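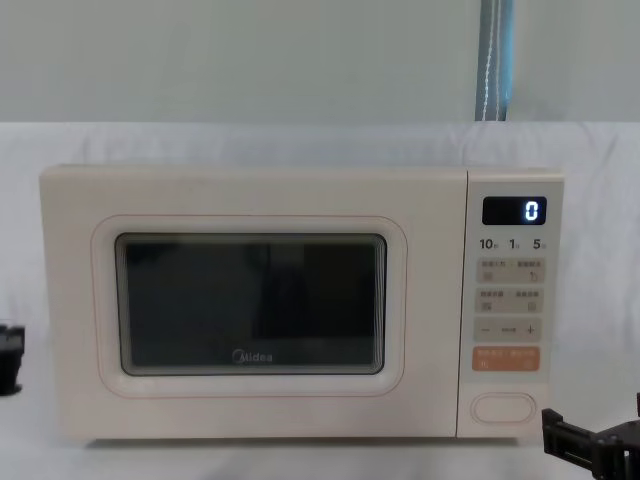 Grolen Guide > Recording examples > Appliance tasks > Microwave door

4.3 Recording the door-opening task

This section covers recording one batch of examples for the door-opening task on a two-arm station. A batch is 30 examples. Complete the camera check in section 4.1 first.

1. Place the microwave facing the station, with both grippers able to reach the front.
2. Close the door and wait until the display shows 0.
3. Move both arms to the start pose. Neither gripper should touch the oven.
4. Enter the task name and your operator name in the Grolen recorder.
5. Press Record, then wait for the tone before moving.
6. Use the right gripper to press the oval door-release button at the bottom of the control panel.
7. Bring the left gripper to the free edge of the door and swing it fully open.
8. Move the right gripper clear of the door and hold both arms still until the recorder stops.

CAUTION: Do not push the door past the point where it stops freely. The arm is strong enough to bend the hinge.

Note: An example that runs longer than 30 seconds is marked Long and left out of training. Record it again.
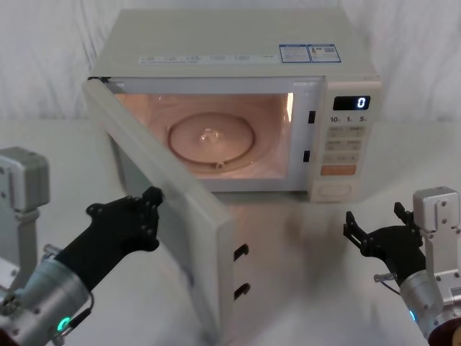 Should I delete an example if the gripper slips?
Keep it if you recover and finish the task, and tick Recovered in the recorder. Delete it only if the door stays shut or an arm has to be stopped.

9. Label each example Good, Recovered or Failed before starting the next.
10. After every 6 examples, move the oven slightly and record its new position in the batch sheet.

CAUTION: Keep hands away from the oven while the arms are live. Press Pause before moving anything on the table. 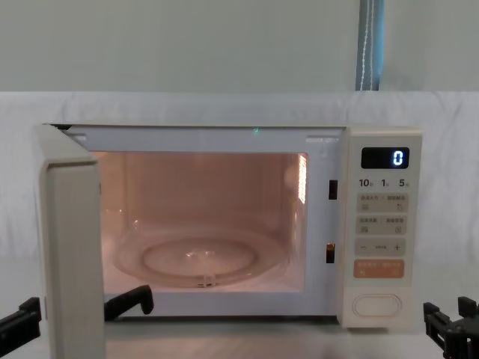 Figure 9. Door fully open, turntable plate in place.

11. When the batch is finished, choose Close batch and send it to the Nirkthorpe server.

The first training run needs 700 Good or Recovered examples. Smaller sets can be loaded for a trial run, but do not use the result on a live station. Questions about labels go to Volodymyr Mykhailiuk.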